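Galgate Soft Goods Set: Data Card

Overview

Galgate is a collection of pictures of soft household things being handled, folded and put away. It covers towels, socks, fleece blankets, slippers, cushions, plush toys and similar items. The current release holds 1613 pictures. It was put together for work on telling fabrics apart when they overlap, crease or sit close together in low-contrast colors.

The set replaces an earlier one called Matlala, which had only flat, spread-out laundry. People who used Matlala told us their results fell apart as soon as two pale items touched, so most of the new material has items touching.

Maintainer: Zinhle Motaung

What is in the release

pictures/ holds all the pictures, in four folders by activity
labels.csv has one row per picture
materials.txt is the list of allowed material words
CHANGES.txt is the version history

The four activity folders are fold, sort, stack and put_away. A picture goes in the folder for the activity it was taken during, even when the activity can't be told from the picture alone. If you need the activity to be visible, filter on the column activity_clear.

Columns in labels.csv

picture_id: matches the file name without the extension
activity: fold, sort, stack or put_away
activity_clear: yes or no
main_item: plain word for the largest item, or "unknown"
main_material: one word from materials.txt
main_color: plain color word, with "light" or "dark" allowed in front
second_item, second_material, second_color: same rules, left blank if there is only one item
overlap: none, partial or heavy
focus: sharp, mixed or soft
note: free text, often blank

Labeling rules

Label what can be seen. Someone who packed the drawer may know that a gray lump is a bath towel, but if the picture only shows pile and a fold, main_item is "unknown". The material and color columns are still filled in. We were strict on this point during the second pass and changed a good number of rows from "towel" or "sock" to "unknown".

Use "plush" for anything with a short, dense, fuzzy pile, and "fleece" for a flatter brushed knit. When the labeler could not decide between the two, the row says "plush" and the note says "or fleece". Terry loops count as "terry" only if the loops themselves are visible.

Gray and cream items gave us the most trouble. A fold of light gray plush can look almost white on one side and a cooler, darker gray where it bunches. Color is taken from the item as a whole and not from its brightest fold. Cream, beige and off-white are all written as "cream".
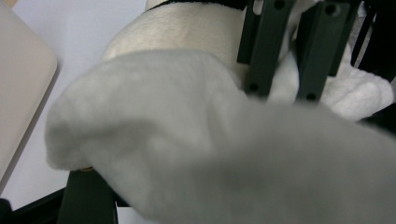
Worked entry

The row for the picture in this card reads:

activity: sort
activity_clear: no
main_item: unknown
main_material: plush
main_color: light gray
second_item: unknown
second_material: plush
second_color: cream
overlap: partial
focus: mixed
note: rounded end at left, sock or folded towel? dark band along top of cream item, seam or trim

The first labeler had put "sock" for the main item because of the curled edge on the left. The second labeler had "towel". Under the rule above it went to "unknown", with both guesses moved to the note.

How labels were checked

Each row was filled in by one person and checked by a second. Where they disagreed and neither would budge, the row went to Zinhle, who made the call. Disagreements were mostly over main_item and the plush/fleece line. The overlap column had very few.

Known problems

Pale colors are overrepresented. Much of the linen came from one household that buys gray and cream.

The put_away folder is smaller than the others and has hardly any dark items in it.

Some notes use "trim" and "band" for the same thing. We plan to clean this up.

Rows labeled "knit" before the Briria update may include items that would now be "fleece". They have not been gone through again.

Suggested use

The set suits material and color recognition, overlap estimates and testing on soft-focus pictures. It is a poor fit for garment sizing or for naming exact product types, given how many rows say "unknown".

Versions

Drumberg: first release. Fold and stack only.
Briria: current release, February. Added sort and put_away, the focus column and the second labeling pass.

Corrections are welcome. Send the picture_id, the column name and the value you think is right. Fixes are gone through on Mondays and listed in CHANGES.txt.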